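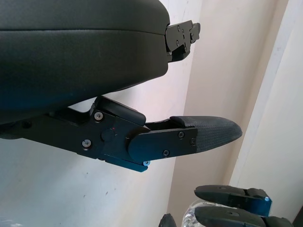
Fig. 4 – Wrist camera view, pads and second gripper with clear bottle.

4. Wrist camera and grip checks (Gridum control software)

Do this section after the arms are homed and before you load any task. If you skipped section 3 go back, the numbers below will make no sense otherwise.

4.1 Before you start

Arms powered, both in hold. Noiphan planner stopped. Tray clear of tools.
Log in on the cell PC as operator, not admin. Admin hides half the warnings (Samran is looking at it).

CAUTION: keep hands out of the space between the two grippers from step 5 on. The software stop is slower than the red button. Use the red button.

4.2 Getting a picture

1. Open Gridum, Cameras tab. Pick the wrist camera for the arm you are setting up. Left and right are listed from the robot's side, not yours.
2. Press Start stream. Wait for the frame counter to move. If it sticks at 0, stop, unplug, plug back in, start again. Twice is normal after an update.
3. Turn auto exposure off. Set exposure to 8. Bright door frames and white panels will still blow out a bit, leave them.
4. Check your own gripper is in view. You want the fingertip pad clear against the background, as in Fig. 4. Pad lost in shadow – bring exposure up one notch at a time.

Note: the camera sits close to the gripper, so a large piece of it always fills part of the view. Normal. Do not move the mount to get rid of it. Moving the mount means redoing all of section 3.

4.3 Self mask

The mask tells the perception side which pixels are the robot. Without it the planner thinks your own finger is an obstacle and refuses to move.

5. Cameras tab, Mask, New. Arm goes slowly through the open and close positions on its own. Stand back.
6. When it finishes, look at the overlay. Everything on your own gripper should be covered – housing, link plate, pad, right out to the tip.
7. Shadows on the wall should NOT be covered. If the mask has grabbed a shadow, press Trim and drag the slider down untill it lets go.
8. Bring the other arm into view by hand (Jog, slow). Its fingers must stay unmasked. They belong to the other arm and get handled in 4.5.
9. Save. Name it with the arm and the month, eg right_december. Please no more "test2final".

Note: changed a pad? New mask. Even for the same type of pad.

4.4 Clear objects

Clear plastic is the awkward one. Depth comes back full of holes and the bottle either vanishes or turns into three small bottles.

10. Perception tab, tick Clear object mode. Slower, so leave it off for anything solid coloured.
11. Set minimum blob size to 400. Lower than that and every glint off the bottle gets its own box.
12. Put the bottle in the second gripper and close it under Jog. Watch the overlay. One box, covering the bottle, holding steady while the arm is still.
13. If the box jumps, change the angle of the wrist a little before you touch any settings. Most of the time that is all it needs.

CAUTION: a steady box does not mean a good grip. The camera can't tell you how hard the fingers are pressing. Read the grip value on the Control tab as well.

4.5 Handing over to the planner

14. Start Noiphan. Wait for both arms to show green.
15. Planner, Settings, Other arm. Set to Track. Factory setting is Ignore, which will drive one gripper into the other, ask Wiroj.
16. Set timeout to 300 ms. Longer timeouts make the arms feel smoother but the planner works from old pictures.
17. Run Dry check. No fingers move in this one, wrists only. Passes or gives a code.

Codes you may see:

Error 1362 – mask missing or made for a different arm. Back to step 5.
Stream lost – cable or USB hub. Back to step 2.
Other arm not found – it's out of view or step 15 wasn't saved. Jog it back in and run again.

Anything else, copy the whole log, not just the last line, and send it to Kirsty Maihi at the Predthorpe office. Say which arm and wich mask name you were using.

18. Dry check passed – press Lock settings. Go to section 5.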